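Can a Robot Learn to Make Coffee by Copying?
Science Questions, Cirnthorpe Young Readers page
Mar 5, 2021

Every few months somebody announces that a robot has learned to do a job in a kitchen. It flips a burger, or it folds a napkin, or it makes a cup of coffee. There's a video with cheerful music, and people share it, and grown-ups say things like "Well, that's the end of doing the dishes!"

Then you go home and the dishes are still in the sink.

So let's take one of these claims and poke at it. A research project called Lomska says its robot can learn to work a coffee machine by copying people. I read the project's report from start to finish, including the tables at the back, and I have some questions. You should have some too by the time you get to the bottom of this page.

What does "learn by copying" mean?

Think about how you learned to tie your shoes. Probably a grown-up did it slowly while you watched, and then you tried, and it came apart, and you tried again. At some point your hands just knew.

The Lomska robot gets its lessons a little differently. A person steers the robot's arms through the job while the computer keeps a record. It saves what the cameras saw and how every joint was bent, many times each second. One trip through the job, from beginning to end, is called a demonstration. The team recorded 2,902 of them, which is a lot of pretend breakfasts.

After that, a computer program goes through all the records and hunts for patterns. When the picture looks like this, the arm usually moves like that. It goes over them again and again and adjusts itself a tiny bit each time. Scientists call this imitation learning. Imitation is a long word for copying.

Notice what is missing. The program was never told what coffee is. It doesn't know that people drink it, or that it's bitter, or that you shouldn't pour it on the cat. It has pictures and it has movements, and it tries to match them up.

Why so many cameras?

If you've ever tried to plug something in behind a couch, you know the trouble. Your own arm gets in the way of your eyes.

Robots have this problem all the time. A camera looking at the whole table can tell where things are, but when an arm reaches in, it may hide the very thing it's reaching for. A camera on the wrist gets a close look and goes wherever the gripper goes. The bad part is that it can't see much of the rest of the table. So Lomska uses both kinds, two on the wrists and one that stays put, and the program has to make sense of all the views together.

The first two pictures come from wrist cameras and the third from the camera that stays put.
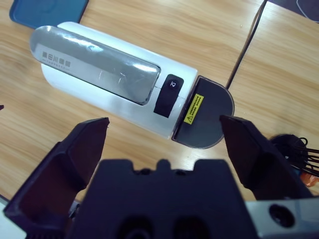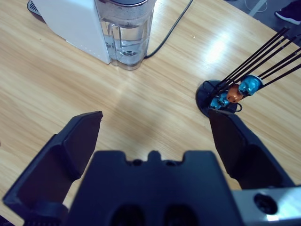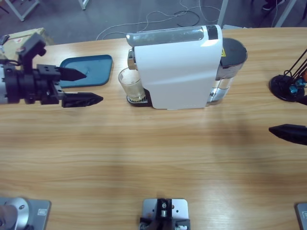
Now try something. Cover one eye, hold a pencil in each hand, and touch the two tips together. It's harder than you'd expect! With one eye covered, your brain loses one of its best tools for judging distance. A single flat camera picture has that same weakness, and comparing several views can help the program guess how far away a thing is. I say "can help" on purpose. The report doesn't include a test with one camera switched off, so we don't know how much each one matters. I wish they had done that. It's the first thing I would have tried.

So, does it work?

This is where you have to read slowly.

The front page of the report says the robot "learned the coffee task." Farther in, there's a table of results. The team let the robot try the whole job 50 times with nobody steering. It finished 30 of those tries.

Is that good? Well, it depends who's asking. If you are a robot scientist, it's pretty interesting. Working a machine with two arms means lining things up, pushing just hard enough, and not knocking over the cup. A few small mistakes in a row can ruin the whole thing. If you are a person who wants coffee, it means that 20 times out of 50 you didn't get any.

Both of these are true at once. The word "learned" doesn't tell you which one you're getting, and that's why I don't trust it very much by itself. If a friend said, "I learned to ride a bike," and then fell off on 20 rides out of 50, you'd still be proud of your friend. You might not climb on the back, though.

What happens when something changes?

All those first tries were done on the table the robot had practiced on, with the coffee machine it had practiced with. In September the team tried something tougher. They turned the machine to a new angle, one that wasn't in the demonstrations, and gave the robot 10 more tries.

It finished none of them.

To be fair to the Lomska team, they printed that result in their own report. Plenty of people would have left it in a drawer. But it's on the second-to-last page, in small type, and it isn't in the video.

A five-year-old who can open a cookie jar can still open it after you turn it around. (Trust me on this.) Why is it so hard for the robot? One idea is that the program never found out what a coffee machine is or which part does what. It may have picked up something closer to "when a big white shape is over there, move the arm over here." Turn the shape, and the pattern doesn't fit anymore. Another idea is that the program did find something useful, and just needs to see more angles before it can handle a new one.

Which idea is right? Ten tries can't tell us. The team thinks it's the second one. They may be correct, but so far that's a hope, and a hope isn't a result.

A word about fair tests

Another group, called Joly, says its robot does a kitchen job much better than Lomska's. When I looked closer, Joly's job was putting a spoon in a bowl. That's like saying you're a faster runner than your cousin when you ran across the yard and your cousin ran up a mountain.

To compare two robots fairly, you'd give them the same job on the same kind of table, with the same number of tries, and you'd agree on what counts as finished before you begin. That last part matters more than people think. Suppose the cup gets filled but some coffee splashes on the table. Is that finished? The Lomska report says yes. My mother would say no.

Questions to ask about any robot news

How many times did they try it, and how many of those tries worked? If the story gives you only one video, you know about one try.

Was anybody steering? Sometimes a robot video shows a person controlling the arms the whole time. That's how the lessons get recorded, so there's nothing wrong with it, but it isn't the robot doing the job by itself. In a still picture you usually can't tell which is which.

Was the video sped up? Look for a little number with an x next to it in a corner. Robots that learn this way can be very slow.

Did they move anything? A robot that works only when every object is in its usual place has a narrower skill than it seems to have.

Who wrote the story? The people who built the robot know the most about it. They also want you to like it.

Try it at home: be the robot

You need two friends, a blindfold, a plastic cup, and an empty box to be your coffee machine.

One friend is the robot and wears the blindfold. The second friend is the camera, and may only say what they see, such as "your hand is left of the cup." No telling the robot what to do! The third person keeps score. The job is to pick up the cup and set it against the front of the box.

Do it 10 times with the box in one spot, and write down how many tries worked. Next, turn the box sideways without telling the robot, and do it 10 more times. Decide before you start what counts as a success, and don't change your mind halfway through, even if your robot complains.

Your robot will probably do better than Lomska's did after the turn. See if you can work out why. What does your friend know about cups and boxes that was never in the instructions?

What I'd like to see next

The Lomska team is planning a second round at a workshop in Jerden, with the coffee machine set at many different angles during the lessons. If the robot then handles an angle it has never met, I'll be impressed, and I'll write that down here in large type. I would also like to see a different coffee machine, and a cup with a handle, and somebody bumping the table.

Until then, my answer to the question at the top of the page is "sometimes, if you don't move anything." Write in if you think I'm being too hard on it, and send your scores from the box game, including the bad ones.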